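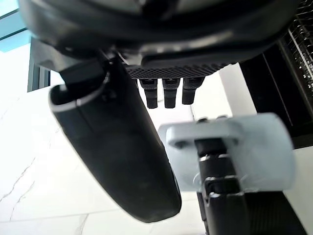 Ticket opened 14 Jul 2026 by Flurina Steiner, Allent service desk. Customer: Sutter. Product: Clenus mail gateway, with Dulel as the identity provider. Severity set to high. Eleven members of the postal-vote team received a message posing as a document share from their ballot printer. One entered her password and approved the sign-in prompt. The gateway log shows three sessions on her account, evenly spaced, the last a little shorter than the other two: on the timeline they hang down like the row of stubby black fingers under the grip pad, with the right-hand one stopping higher. Each used the same user agent string, and none matches her registered laptop.

**Customer's description**

"Mail says it comes from the printer. Link opens a page that looks like our normal login. After that it goes to a real PDF of last year's proof schedule. User reported it herself when the proof schedule was for the wrong year. Please confirm whether anything was taken from the mailbox."

**First response (Steiner)**

- Account disabled in Dulel, all refresh tokens revoked.
- Password reset. Existing second factor removed and re-enrolled in person.
- Sender domain and landing page domain added to the block list on both gateway nodes.
- Remaining ten recipients contacted by telephone. Four had opened the message, none had gone past the login page by their own account. The proxy log agrees.
- Asked the customer not to delete any copies.

Note for whoever picks this up: revoking tokens in Dulel does not end an IMAP session that is already open. Node 2 kept one alive until I dropped it by hand. The admin guide has this under "Legacy protocols", not under "Revocation".

**Analysis (Khoo)**

Headers checked on the original, exported as EML. SPF passes, for the attacker's own domain. DKIM passes for the same domain. DMARC on the printer's real domain is irrelevant to this message as the lookalike differs by one letter. The gateway scored it 3, below the quarantine threshold of 5. The lookalike rule did not fire.

Reason found: the lookalike rule compares senders against the "protected partners" list, and the printer is not on it. The list was last edited in October and holds only internal domains and the bank.

The landing page is a reverse proxy. It relays the login in real time and keeps the session cookie, so the approved prompt was a real Dulel prompt. Number matching was off for this group. It is on for everyone else. 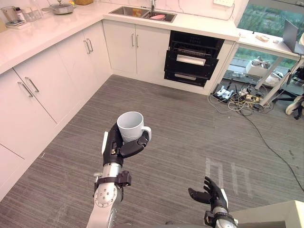

**Mailbox review**

1. Inbox rules: one found, created during the second session. Name is a single full stop. It moves anything containing "proof", "envelope" or "barcode" to RSS Feeds and marks it as read. Exported, then deleted.
2. Forwarding: none at mailbox level, none at transport level.
3. Application consents: none new.
4. Items accessed: 31 messages opened, all in threads with the printer. Message IDs attached as CSV.
5. Items sent: none.
6. Shared drives: no access from the three sessions. The elector extract is on a separate system with its own login, and its log is clean for the period.

Point 4 is the one the customer needs to think about. Two of the threads contain envelope artwork and a delivery timetable. There is no elector data in any of them, but the timetable would make a second message to the printer quite convincing. 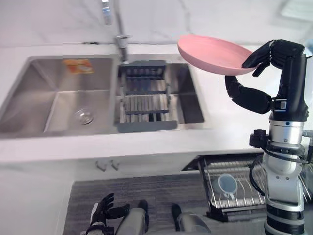 For that reason I asked Mali Humphreys at Sutter to ring the printer on a number from the contract and agree that any change to artwork, quantity or delivery address is confirmed by voice. She has done so. The printer had received nothing odd up to then.

**Configuration changes**

| Item | Before | After |
|---|---|---|
| Protected partners list | internal domains, bank | plus 21 supplier domains |
| Number matching, postal-vote group | off | on |
| IMAP and POP | allowed | blocked |
| Quarantine threshold | 5 | 5 (see below) |

Waltraud Kälin asked whether the threshold should drop to 3. Tested against a stored week of mail: it would have held this message and also most of the newsletters, the court service notices and every parish clerk writing from a private address. Left as it is. The partner rule adds 4 on its own, which would have put this message at 7.

Replayed the original through node 1 with the new list. Scored 7, quarantined. Node 2 gave 3.
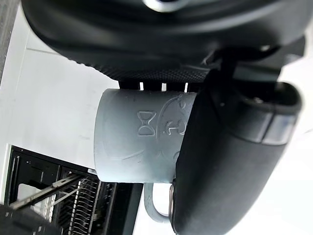
Node 2 had not pulled the policy. Sync status in the console was green, but the policy revision at the command line was one behind. Forced a sync, replayed again, scored 7. Raised separately with the vendor as a display fault. Until they answer, check the revision with `policy show --rev` on each node after any list change.

**Outstanding**

- Hardware keys for the postal-vote group. Quote sent, Kälin to approve.
- Review of the partners list to be added to the pre-election checklist. Owner: Humphreys.
- Takedown request for the lookalike domain. Registrar has acknowledged, domain still resolves.
- Silvan Gisler to write up the incident for the returning officer. He has the CSV and the rule export.

Status: waiting on registrar. Severity reduced to medium. Do not close until the domain is down and the vendor has given a reference for the sync fault.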